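3장. 싱크대 밑에 Ultura 292 정수 필터 달기

2장까지 읽고 부품 확인을 마치셨다면 이제 진짜 설치예요. 저도 집에서 직접 달았고, 그때 헤맨 부분을 전부 여기 적어 두었습니다. 드라이버와 몽키스패너만 다룰 줄 알면 충분해요. 처음 해 보시는 분은 저녁보다 오전에 시작하세요. 중간에 부속 하나가 안 맞으면 철물점이 열려 있어야 하거든요(제가 밤에 시작했다가 다음 날 아침까지 물을 못 썼습니다).

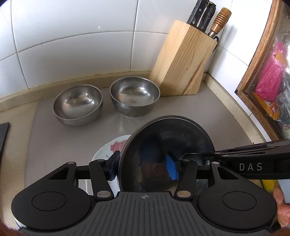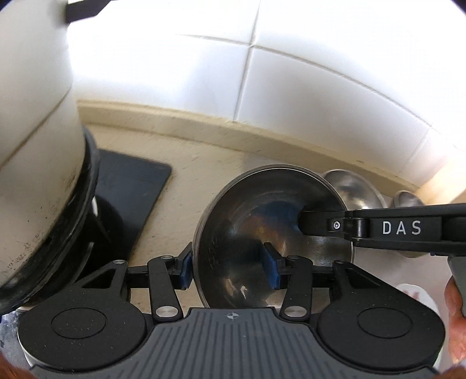 그림 3-1. 주방 조리대. 첫 번째 사진은 프라이팬, 두 번째 사진은 스테인리스 볼.

3.1 시작하기 전에

싱크대 하부장을 싹 비워 주세요. 세제며 비닐봉지며 밑에 넣어 둔 걸 다 꺼내고 나면 생각보다 넓습니다. 바닥에는 마른 수건을 깔아 두세요. 물이 조금이라도 새면 수건에 바로 자국이 생겨서 찾기가 아주 쉬워요.

준비물은 이렇습니다.

- 몽키스패너
- 십자드라이버
- 튜브 커터(없으면 새 날을 끼운 커터칼)
- 테플론 테이프
- 마른 수건 여러 장, 물 받을 통
- 손전등이나 헤드랜턴

헤드랜턴은 꼭 있었으면 좋겠어요. 하부장 안에 머리를 넣고 한 손으로 손전등까지 들고 있으면 정말 괴롭습니다.

상자 안에는 필터 헤드와 벽 고정판, 카트리지 3개, T자 분기 밸브, 흰색 튜브, 정수 전용 수전, 나사 봉지가 들어 있어요. 나사 봉지는 스티로폼 밑에 붙어 있으니 버리기 전에 뒤집어 보세요!

주의: 이 제품은 냉수 전용입니다. 온수관에 연결하면 하우징이 변형될 수 있어요. 냉수관이 어느 쪽인지 헷갈리면 온수를 틀어 놓고 하부장 안의 호스를 손등으로 살짝 대 보세요. 미지근해지는 쪽이 온수예요. 반대편에 연결하시면 됩니다.

3.2 물 잠그기

1. 싱크대 밑 냉수 앵글밸브를 시계 방향으로 끝까지 돌려 잠급니다.
2. 주방 수전을 냉수 쪽으로 열어 남은 물을 빼 주세요.
3. 물줄기가 완전히 멈출 때까지 기다립니다.

물이 계속 졸졸 나온다면 앵글밸브가 오래되어 다 안 잠기는 거예요. 그럴 땐 계량기함의 메인 밸브를 잠가야 합니다. 저희 집이 딱 이 경우였는데, 억지로 더 세게 돌리다가 손잡이가 헛돌기 시작해서 등골이 서늘했습니다. 손으로 안 잠기면 공구로 더 조이지 마시고 메인 밸브로 가세요.

참고: 공동주택은 계량기함이 현관 밖 복도에 있는 경우가 많아요. 옆집 밸브와 나란히 붙어 있기도 하니 호수 표시를 꼭 확인하세요.

3.3 분기 밸브 달기

1. 앵글밸브에 물린 냉수 호스의 너트를 풉니다. 호스에 남은 물이 나오니 통을 받쳐 두세요.
2. 앵글밸브 나사산을 마른 천으로 닦습니다.
3. T자 분기 밸브 안쪽에 고무 패킹이 납작하게 들어 있는지 봅니다.
4. 분기 밸브를 앵글밸브에 손으로 끼워 돌립니다. 처음 몇 바퀴가 뻑뻑하면 비스듬히 물린 거예요. 풀고 다시 끼우세요.
5. 손으로 끝까지 돌린 다음 스패너로 조금만 더 조입니다.
6. 풀어 두었던 냉수 호스를 분기 밸브 위쪽에 연결합니다.

패킹이 있는 쪽에는 테플론 테이프를 감지 않아요. 저는 많이 감을수록 좋은 줄 알고 양쪽에 두툼하게 감았는데, 오히려 패킹이 제대로 눌리지 않아서 물이 배어 나왔습니다. 테이프는 나사산끼리만 맞물리는 곳에, 시계 방향으로 감아 주세요.

주의: 분기 밸브 옆에 달린 작은 레버는 이 단계에서 잠금 위치에 두세요. 레버가 관과 직각이면 잠금, 나란하면 열림입니다.

3.4 고정판과 필터 헤드

고정판은 하부장 옆벽에 다는 걸 권해요. 뒷벽은 배관 때문에 손이 잘 안 들어가고 판도 얇은 경우가 많거든요. 카트리지는 아래로 돌려 빼는 방식이니, 카트리지 끝에서 바닥까지 손이 들어갈 만큼 여유를 남겨야 합니다.

1. 카트리지를 헤드에 임시로 끼워 옆벽에 대 보고, 빼는 동작까지 한번 해 봅니다.
2. 위치가 정해지면 고정판 구멍에 연필로 표시합니다.
3. 동봉된 짧은 나사로 고정합니다. 다른 긴 나사를 쓰면 옆 칸으로 뚫고 나올 수 있어요.
4. 헤드를 고정판 홈에 위에서 아래로 걸어 줍니다. 딸깍 소리가 나야 해요.

임시로 끼워 보는 첫 단계를 건너뛰지 마세요. 저는 눈대중으로 달았다가 배수 트랩에 카트리지가 걸려서 나사 구멍을 새로 냈습니다. 먼저 뚫은 구멍은 지금도 그대로 있고요. 볼 때마다 속이 쓰립니다.

식기세척기가 바로 옆 칸에 있는 집은 반대쪽 벽을 쓰는 게 좋습니다. 열도 열이지만 호스가 지나가는 구멍이 그쪽에 몰려 있어서 튜브가 꺾이기 쉬워요.

3.5 튜브 자르고 끼우기

이 장에서 제일 중요한 대목입니다. 저에게 오는 누수 문의는 거의 다 튜브 끝이 비뚤게 잘린 경우예요.

1. 분기 밸브에서 헤드의 IN까지 길이를 재고, 손 한 뼘만큼 더 남겨 자릅니다.
2. 자른 면이 직각인지 봅니다. 비스듬하거나 찌그러졌으면 다시 자르세요.
3. 튜브를 피팅에 밀어 넣습니다. 한 번 걸리는 느낌이 난 뒤에 한 번 더 쑥 들어가야 끝까지 간 거예요.
4. 튜브를 살짝 당겨 봅니다. 빠지지 않으면 잠금 클립을 끼웁니다.
5. 헤드의 OUT에서 정수 수전까지도 똑같이 연결합니다.

IN과 OUT은 헤드 윗면에 양각으로 찍혀 있는데 글씨가 작고 색도 안 칠해져 있어요. 저는 유성펜으로 화살표를 그려 두었습니다. 튜브에도 종이테이프를 감고 '들어감', '나감'이라고 써 두면 다음 교체 때 편해요. 보기엔 좀 촌스러워도 어차피 문 닫으면 안 보입니다.

튜브를 빼야 할 때는 피팅 끝의 고리를 안쪽으로 누른 채로 당기세요. 그냥 힘으로 당기면 튜브 겉면이 긁히고, 긁힌 자리로 물이 샙니다. 한 번 긁혔다면 그 부분을 잘라 내고 새 단면을 쓰시면 돼요. 그래서 아까 한 뼘을 남기라고 한 거예요.

3.6 정수 수전

싱크볼 옆에 막힌 여분 구멍이 있으면 마개를 빼고 그 자리에 꽂으면 됩니다. 구멍이 없는 집은 타공이 필요한데, 이건 싱크대 재질에 따라 공구가 완전히 달라서 저는 기사님을 부르시라고 말씀드려요. 인조대리석은 잘못하면 금이 가고, 한 번 간 금은 되돌릴 방법이 없습니다.

구멍을 뚫기 싫다면 Plamlow 거치형 수전 받침이라는 것도 있어요. 조리대 위에 세워 두는 방식이라 전세나 월세 사시는 분들이 많이 찾으십니다. 대신 자리를 좀 차지해요. 도마랑 냄비를 늘어놓고 요리하는 분이라면 줄자로 먼저 재 보고 고르세요.

1. 수전 밑동의 고무 링을 끼우고 구멍에 넣습니다.
2. 아래에서 플라스틱 와셔, 금속 와셔, 너트 순서로 끼웁니다.
3. 위에서 한 손으로 수전 방향을 잡고 아래에서 너트를 조입니다.

3번은 혼자 하면 수전이 자꾸 돌아가요. 옆에 사람이 있으면 위에서 잡아 달라고 하세요. 혼자라면 종이테이프로 수전 목을 싱크대에 임시로 붙여 두는 방법도 꽤 쓸 만합니다.

3.7 물 틀고 세척하기

1. 카트리지를 헤드 번호에 맞춰 끼우고, 멈출 때까지 오른쪽으로 돌립니다.
2. 정수 수전을 열어 둡니다.
3. 앵글밸브(또는 메인 밸브)를 천천히 엽니다.
4. 분기 밸브 레버를 절반만 열고 이음매를 하나씩 휴지로 닦아 봅니다.
5. 휴지가 젖지 않으면 레버를 끝까지 엽니다.
6. 그대로 8분 동안 물을 흘려보냅니다.

처음엔 수전에서 푸푸 하고 공기가 튀고, 물이 회색이나 검은색으로 나올 수 있어요. 활성탄 가루니까 놀라지 마세요. 그래도 이 물은 마시지 말고 화분에도 주지 마세요. 8분이 지나도 색이 있으면 수전을 잠시 잠갔다가 다시 열고 한 번 더 흘려보냅니다.

물이 뿌옇다면 투명한 컵에 받아 가만히 두어 보세요. 밑에서부터 맑아지면 그냥 공기 방울이에요. 며칠 쓰다 보면 줄어듭니다.

주의: 설치한 날에는 외출 전이나 자기 전에 분기 밸브 레버를 잠가 두세요. 이튿날 수건까지 확인하고 나서 열어 두고 쓰시면 됩니다.

3.8 카트리지 교체 시기

카트리지는 300일마다 모두 한꺼번에 바꾸는 걸 기준으로 잡았어요. 하나씩 따로 바꾸면 날짜가 뒤엉켜서 결국 다 잊어버립니다. 제가 그랬어요. 물줄기가 갑자기 가늘어졌다면 날짜가 남았어도 첫 번째 카트리지부터 살펴보세요. 동네에서 배관 공사를 하고 나면 금방 막히기도 합니다.

교체할 때는 레버를 잠그고 정수 수전을 열어 압력을 뺀 다음 돌려 빼면 됩니다. 압력이 남아 있으면 꿈쩍도 안 해요. 그걸 모르고 팔 힘으로 씨름하다 보면 고정판째 뜯깁니다(네, 경험담이에요).

11월부터는 겨울 대비도 같이 해 주세요. 외벽에 붙은 주방은 하부장 안이 꽤 차가워집니다. 추운 날 밤에는 하부장 문을 열어 두면 실내 온기가 들어가요. 집을 오래 비울 때는 레버를 잠그고 정수 수전을 열어 튜브 속 물을 빼 두세요. 얼었던 하우징은 겉이 멀쩡해 보여도 다시 쓰지 마시고 바꾸셔야 합니다.

3.9 자주 생기는 문제

물이 아예 안 나와요
레버 방향부터 보세요. 그다음은 튜브 꺾임, 그다음은 IN과 OUT이 바뀐 경우입니다.

잠갔는데 한두 방울 떨어져요
수전 목에 고여 있던 물이에요. 계속 떨어지면 수전 안쪽 밸브를 봐야 하니 연락 주세요.

'웅' 하고 떠는 소리가 나요
튜브가 벽이나 배수관에 닿아 있을 때 납니다. 닿는 곳에 스펀지를 끼우거나 케이블 타이로 느슨하게 묶어 주세요. 꽉 묶으면 눌려서 물줄기가 약해져요.

맛이 이상해요
며칠 안 쓴 뒤라면 잠깐 흘려보내고 드셔 보세요. 그래도 이상하면 세척 단계를 처음부터 다시 하시면 됩니다.

Plamlow 받침을 쓰시는 분은 4장으로, 냉장고 제빙기까지 연결하실 분은 5장으로 넘어가세요.

댓글

물한잔: 튜브 끝 비뚤게 잘린 거 저였네요ㅠㅠ 커터칼 날 새 걸로 바꾸고 다시 잘랐더니 이틀째 휴지 뽀송합니다. 감사해요!

zist_kitchen: Zistdale 쪽 오래된 빌라인데 앵글밸브 규격이 달라서 분기 밸브가 안 들어가요. 변환 부속 따로 파시나요?
└ 작성자: 네, 있어요! 밸브 나사 부분 지름을 재서 메일로 보내 주시면 맞는 걸로 알려 드릴게요.

초보집수리: 나사 봉지 스티로폼이랑 같이 버릴 뻔... 이 문단 굵은 글씨로 해 주세요

감자조림: 종이테이프로 수전 붙이는 거 진짜 되네요. 근데 떼고 나서 끈적임이 좀 남아서 식용유로 닦았어요.

문의: Manalo 고객지원 메일 | © Manalo. 무단 전재 금지 | 맨 위로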